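Moving my savings out of the old account

I finally closed the account I opened in college. It had 831 dollars in it and paid next to nothing. I had been meaning to do it since December.

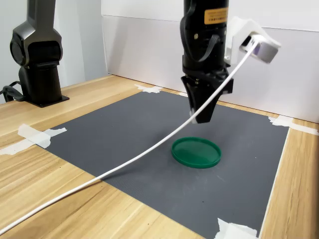

What I did first

I made a list of every bill tied to the old account. Two were yearly ones I had forgotten, the domain renewal and the renter's policy. I switched those over and left the account open for 90 days in case something else came through. 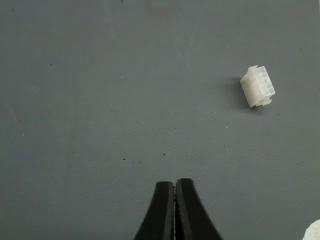 One thing did, a small refund from Wendt for a lamp I sent back. After that I called and asked for the balance by transfer. The call was short.
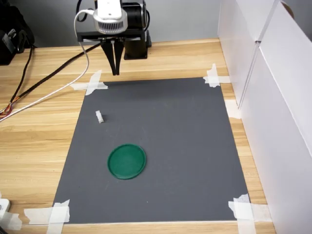
The new place wants you to keep 800 in there or it charges a fee, so read that part before you sign. I'm leaving the money alone until the car needs tires.

Phúc Lý

Filed under: Money, Everyday
2 comments | 0 shares
Contact | © Phúc Lý | Back to top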